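Pinza Kutada de dos dedos: prueba en simulador

Antes de pedir la pinza física cargamos el modelo que Kutada ofrece para simulación y lo comparamos con el de Vesport, que ya usábamos. Mismo brazo, mismo controlador, 124 intentos con cada una.

La Kutada cuesta 477 euros y la instalación del modelo llevó 40 minutos, casi todos dedicados a corregir los límites de las articulaciones. El cierre es progresivo y responde bien a consignas pequeñas. Con piezas irregulares conviene bajar la velocidad en el último tramo – la Vesport perdona más.

Lo peor es el volumen. En la vista cenital, el mecanismo ocupa buena parte de la imagen y un dedo tapa parte del objeto.

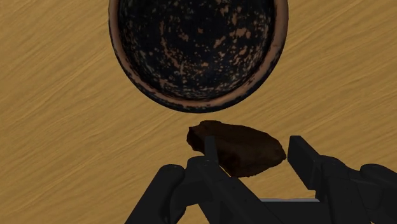

Idris Lewis comenta que con el controlador Gisasar le pasaba lo mismo y que lo resolvió añadiendo una segunda cámara lateral, aunque tuvo que recalibrar todo el conjunto.

La documentación es escasa y solo está en inglés. Para agarres sencillos la compraría; para objetos pequeños seguiría con la Vesport.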